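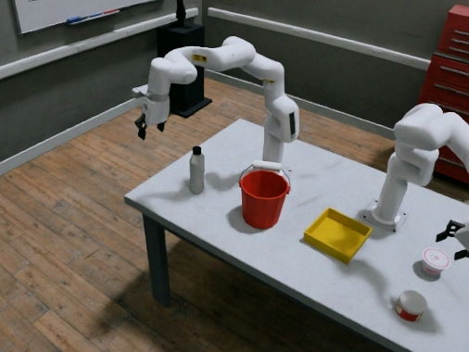
Prunness: a small dataset of coin listings

Hi, and thanks for stopping by! Prunness is a tidy table of old coin auction listings that I typed up by hand, mostly in the evenings, mostly with a cup of coffee going cold next to me. I collect copper tokens and small silver, and I got tired of flipping through paper catalogs every time I wanted to know what a worn piece in so-so condition sold for. So I made a file.

What's in it

There are 427 rows, one per lot. Of those, 381 have a hammer price. The rest went unsold or were pulled before the sale, and I left the price blank for them (please don't read a blank as zero, I did that once in my own spreadsheet and got a very gloomy average).

All the lots come from catalogs put out by two small houses, Rultden and Ostham. Rultden wrote long, loving descriptions with die notes and everything. Ostham mostly wrote "fine, edge knock" and moved on. You'll feel the difference as soon as you open the notes column!

Columns

lot_id: my own number, with R or O in front for the house
type: coin, token or medal
metal: as printed in the catalog, so "bronze" and "copper" are sometimes the same thing
grade_text: the grade exactly as the house gave it
grade_num: my attempt to put that on a single scale, 1 to 30
weight_g: grams, blank if the catalog didn't say
estimate_low and estimate_high: from the printed catalog
hammer: the price before any buyer's fee
notes: whatever else seemed worth keeping

About grade_num

This is the column I get the most mail about, so fair warning. The houses didn't grade the same way, and Ostham got noticeably more generous in its later catalogs. I went with a 30-point scale because the usual big one felt like pretending to know more than I did. If you're doing anything serious, start from grade_text and build your own. I won't be offended.

Getting started

It's one CSV in UTF-8 with commas, and the text fields are quoted. Any spreadsheet program will open it. Watch the lot_id column if yours likes to turn things into dates.

There's also a little script called Cocco in the tools folder. It checks for doubled lots, weights that look off for the type, and estimates where the low number is bigger than the high one. Run it from the main folder with

python cocco.py listings.csv

and it prints a list of rows to look at. It doesn't change anything in the file.

Known problems

Up to 18 of the weights may be wrong. One Rultden catalog had a page where the weights slipped down a line in printing, and I've only been able to fix the ones I could match to a later sale. They're marked "weight?" in notes.

Medals are thin on the ground. I just don't care for them much, so I skipped plenty, and you shouldn't use this to say anything about medal prices.

Cleaned coins are only marked as cleaned if the catalog said so. Make of that what you will.

Fixes and additions

Please send them! Open an issue with the lot_id and the catalog page. If you have an Ostham catalog with the price list still tucked in the back, I'd love to hear from you, those sheets are always missing.

I usually go through everything in June, when the club takes its summer break.

License

Use the table for whatever you like, with a mention of Prunness if you publish something. The catalog photos and full descriptions aren't included and aren't mine to share.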